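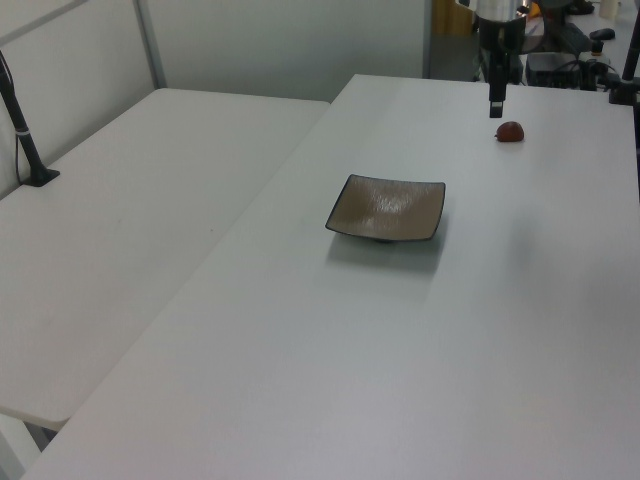
I've wanted to see the Demissie pottery in Astville for years, and last November I finally got on a bus and went. They open the whole place up once a year, kilns and all, and you can wander wherever you like as long as you stay behind the yellow tape. I have a real weakness for small square dishes, the kind with a brown glaze, a thin dark rim and corners that curl up a little, so I was in trouble before I'd even got my coat off. The glaze catches the light right in the middle and I just stand there staring at it like a cat.

4 min read

Home Visits Recipes About Contact

The tour started in the clay room, which smells like a basement after rain (I mean that nicely!). Our guide was Mulugeta Negussie, and he let us squash a lump of the local clay between our fingers. It's gritty stuff. They blend it with a smoother one from Ritov, and he wouldn't tell us the recipe no matter how many times the lady next to me asked. She asked a lot.

Then we went through to the glazing shed. There are 116 test tiles on the back wall, all numbered in pencil, and some of them are hideous — there's a mustard one I still think about. The browns take the most work, Mulugeta said, and a shelf that's a bit too close to the burner can turn a whole batch muddy.

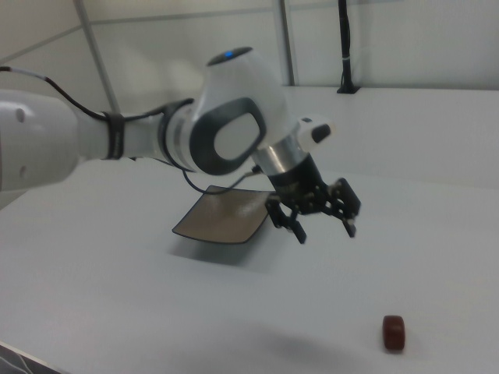
The big kiln was cold that day so we got to stick our heads in. It takes 30 hours to fire and even longer to cool, and they don't open the door early for anybody, not even the owner. I asked what happens if you do and he made a noise like a plate breaking.

Lunch was soup in the yard, served in seconds from the Aren range — chunky blue bowls with the odd wobble in the foot. Mine rocked every time I put my spoon down and I loved it. You could buy them afterward for 12 dollars each, so of course I came home with two, plus a little dish for my earrings.

If you're going, wear shoes you don't care about and bring cash, the card reader gave up while I was in line. The last bus back leaves from the bottom of the hill at ten after five, and it's a longer walk down than it looks when you're carrying bowls.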